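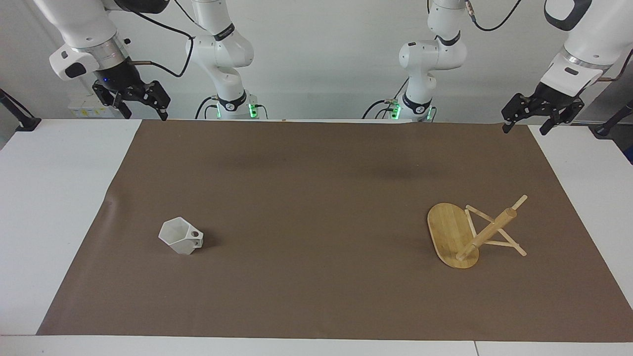
Public libraries should lend their rooms as readily as they lend their books. The Okcombe library system has five branches, and in most of them the meeting room stays locked outside a narrow set of hours. The furniture in such rooms need not be grand. A table with brown paper spread across the top will serve a sewing circle, a model club or a group of parents cutting out costumes, and the paper can be replaced when it is worn. What residents lack is the permission to use such a table on a weekday evening.

The present rules date from a time when each branch kept a full evening staff. A resident who wishes to reserve a room must apply in person, on paper, at the main building on Lacson Street. Approval takes two weeks. Groups without a registered address are refused, although many of the most useful groups in any town have never had one. The room at the Birnus branch was reserved on 69 evenings last year and stood idle on the rest.

Those who defend the rules point to cost and to wear. Both concerns deserve a fair answer. Heating and lighting must be paid for, and a damaged floor is a charge on every taxpayer. Yet the building is heated in any case until closing time, and a modest deposit would cover most repairs. The town of Ciranness adopted a deposit in November and has kept its rooms open until nine.

There is also the matter of noise. Readers are entitled to quiet, and a choir should not rehearse beside the reference shelves. This is a question of scheduling – one that any branch manager is well able to settle.

The library board will take up the room policy on Wed 20 April. It should allow reservations by telephone, drop the address requirement and extend evening hours at two branches for a trial year. The board should then publish the record of use, branch by branch, before it sets the next budget.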